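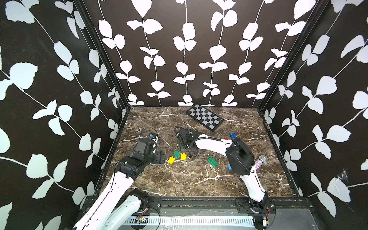 Velwood Suites, Unit 3011
Interior safety and condition checklist
Period: March
Marks used: OK, Fix, Watch, N/A

Entry and hallway

1. Front door closes and latches without help. OK
2. Deadbolt throws fully. Fix
Comment: Strike plate has shifted down. The bolt catches unless you lift the door by the handle. Same fault as on the last checklist.
3. Hallway light and switch. OK
4. Floor mat lies flat, rubber backing in good shape. Watch
Comment: One corner curls. Replace if it gets worse.

Smoke, fire and gas

5. Smoke alarm in hallway sounds on test. OK
6. Smoke alarm in bedroom sounds on test. Fix
Comment: Weak tone. New battery put in, tone still weak. Replace the alarm.
7. Carbon monoxide alarm in date. OK
8. Fire extinguisher gauge in the green, pin and tag in place. OK
Comment: Bracket is loose on the wall, two screws needed.
9. Escape plan posted inside the closet door. Fix
Comment: Posted plan is for the Brusmont building. Print the correct one.

Walls and surfaces

10. Paint and wallpaper free of tears, stains and lifted seams. OK
11. Corners and low wall areas clear of dust and webs. Fix
Comment: Added to the cleaning list. Use a dry duster on printed walls, no spray.
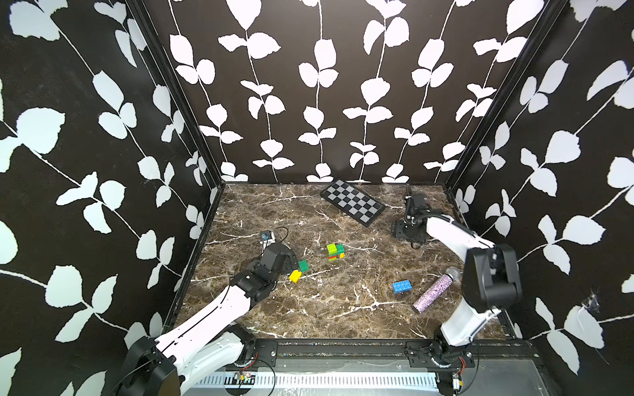
Item 11. Cobweb low on the right-hand wall, against the black and white vine print.

12. Baseboards attached. OK
13. Window locks work, both bedrooms. Watch
Comment: Back bedroom lock is stiff. Oiled.

Kitchen

14. Range burners light and shut off. OK
15. Outlets near the sink trip on the test button. OK
16. Tap water no hotter than 120 F. Fix
Comment: Read 127 at the kitchen tap. Water heater turned down one mark. Read again after a day.
17. Space under the sink dry. Watch
Comment: Old ring on the cabinet floor, dry to the touch. Paper towel left under the trap to show any new drip.
18. Range hood filter clean. Fix
Comment: Granström hood, filter heavy with grease. Soak or swap. Spares are in the Bular cabinet on the service floor, second shelf.

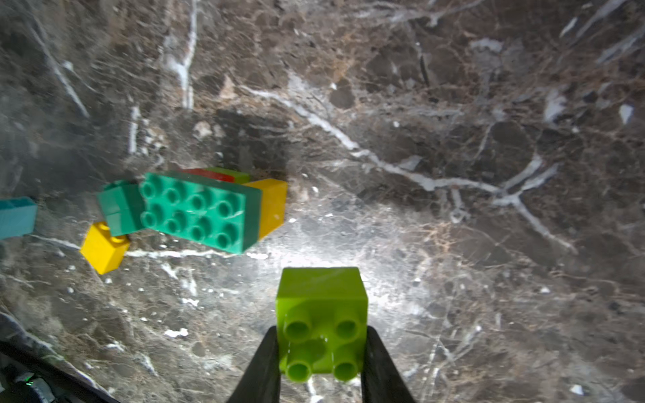 Bathroom

19. Grab bar holds firm. OK
20. Exhaust fan holds a sheet of tissue against the grille. OK
21. Caulk around tub whole. Watch
Comment: 3 inch gap starting at the faucet end. Can wait for the next visit.
22. Bulbs in the vanity light match, 800 lumens each. Fix
Comment: One is a 60 watt incandescent. The fixture label allows it, but change it to match the others.

Follow-up

Items 2, 6 and 9 to be closed before the next guest stay. Items 11, 16, 18 and 22 go on the regular work order. Watch items carry over to the next checklist.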